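Turnard method

The Turnard method is a procedure for training robot arms to move small parts between a fixture and a marked target area. It was developed at the Flillholm laboratory and is used mainly in simulation, where a policy can be tested many times before it is run on hardware. The method splits each task into 4 stages – approach, grasp, transfer and release – and scores each one separately. 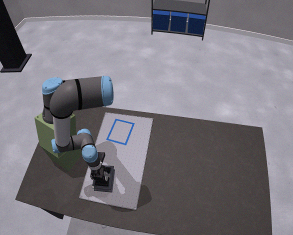
Chareonsuk

A typical simulated work cell has an arm mounted on a block at one side of a table. The gripper works over a dark fixture on a pale perforated board, and a blue outline lies near the board's far end. Lighting and board angle are changed between runs.

In the main published test, the policy was trained on 2,906 simulated episodes. It failed most often in the grasp stage. The Bosik variant, added in August, repeats a failed grasp up to 2 times before the episode is ended – the original method allows no retries.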